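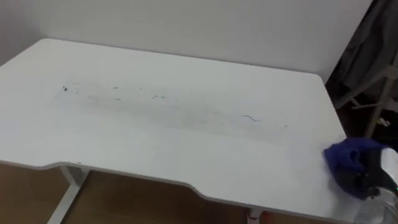

Phone and tablet app check, Leltgate office
Done May 25, 2022. Next one due in July.

1. Apps come from the official store only
Mostly. 266 apps across all devices, and three of them were put on by hand from a file somebody got in an email. One was a flashlight. The phones already have a flashlight.
Status: fail. All three removed.

2. App permissions match what the app does
The unit converter wanted contacts, microphone and text messages. I can see no way to turn ounces into grams that needs my mother's phone number.
Status: fail. Permissions pulled, app on notice.

3. System updates installed
Good on the phones. The two Merker tablets are stuck on an old version and the maker has lost interest in them. Keep them off the main Wi-Fi until they are replaced. I wrote the same line last time.
Status: fail, again.

4. Screen lock set, six digits or more
Pass. One code was the street number typed twice. Technically six digits. Changed anyway.

5. Scanner running and up to date
Sollmont is on every device and had new definitions that morning. It lists 3167 blocked items since install, nearly all of them ad trackers, so please don't quote that number in meetings.
Status: pass.

6. Remote wipe tested
Tested on the spare phone. It took around 100 seconds and worked - so did the backup, to my surprise.
Status: pass.

7. Old accounts closed
Frei still had logins for people who left two years ago, one with admin rights.
Status: fail. Closed while I was sitting there.

8. Staff know where to report a strange app
Asked in person. Answers included "the IT folder," "you, I guess" and a shrug. The address is on the sticker on the back of every device.
Status: partial.

Still open: items 3 and 8. Item 2 gets looked at again after the next converter update.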